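Dakon Laundry Set

Dakon collects short recordings of laundry chores done with hand-held grippers. We built it to check a plain question: can a policy trained on this kind of data fold a shirt in a home it has never seen? So far the answer is no, or not often enough to be useful.

Contents

The release has 1574 recordings from 15 homes. Of these, 783 are cloth handling on a bed or other flat surface. The rest cover sorting, carrying and loading.

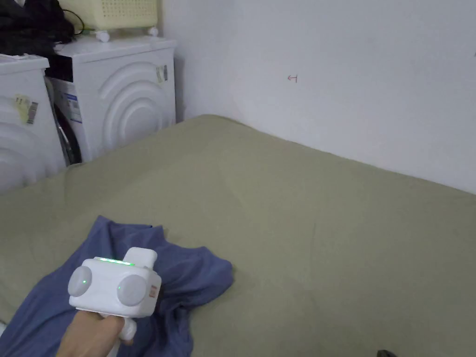
Picking up a garment is the part that works best. Finding a sleeve or a collar in a crumpled pile is still poor, and most failed runs stop there. Ploris, our baseline policy, gets through short folds and tends to stall once a layer slips.

Known limits

Only 4 people did the recording, so hand habits are narrow. Thick items such as towels and coats are underrepresented. Labels for grasp points were added by hand and have not been checked twice.

Maintainers

Marcus Pennington and Gus Sorensen, Datodcombe. Last update in May.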